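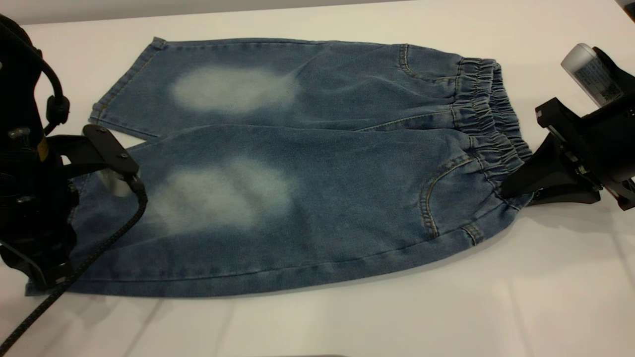 Child-size denim pants with an elastic waistband, laid flat before folding.

Folding and Storing Children's Elastic-Waist Jeans

Reading time: 3 minutes

The Edport Household Service issues this page to families who use the clothing exchange and to staff who prepare garments for the shelves. It replaces the folding sheet prepared by Manee Khamphan.

Before folding

Empty the pockets and close any snaps. Pants should be fully dry, including the gathered part of the waistband, where several layers of fabric meet and moisture remains longest. A pair that feels cool to the hand at the waist should be returned to the line for another hour.

Lay the pants face up on a clean, flat table. Smooth each leg from the waist toward the hem with the palm of the hand. Pull the side seams straight. The gathers of an elastic waistband should be left in their natural position. Stretching them flat makes the finished fold spring open, and repeated stretching shortens the life of the elastic.

Soft faded patches at the knees are common on washed denim and are not a reason to set a garment aside. Check the cloth there for thinning by holding it up to a window. If light comes through evenly, the knee is sound. Where single threads show, place the pants in the mending basket. Contrast stitching around the pockets should be checked at the same time, together with any belt loops.

Folding

1. Bring one leg over the other so that the side seams meet. Hems need not match exactly; small differences may be taken up at the next step.

2. Fold the seat point inward to give a straight edge.

3. Fold the hems up to just below the waistband. The gathered section is thicker than the legs and should stay outside the fold.

4. Fold once more in the same direction. The packet should stand on its edge without support.

For drawers, place packets upright with the waistbands facing the same way. Up to 11 pairs of toddler pants fit in one standard exchange bin. Larger sizes should be limited to six per bin.

Washing

Turn denim inside out and wash it in cold water with similar colors. New dark pairs should be washed separately the first time. Elastic waistbands should be kept out of a hot dryer; line drying is preferred. Creases at the hem may be pressed with a warm iron, but the iron should not be passed over the gathers.

Size labels that have become unreadable may be replaced at the front desk. Please ask for Uthai Thongdee.

Contact: Edport Household Service, Clothing Desk | © 2019 Edport Household Service | Back to top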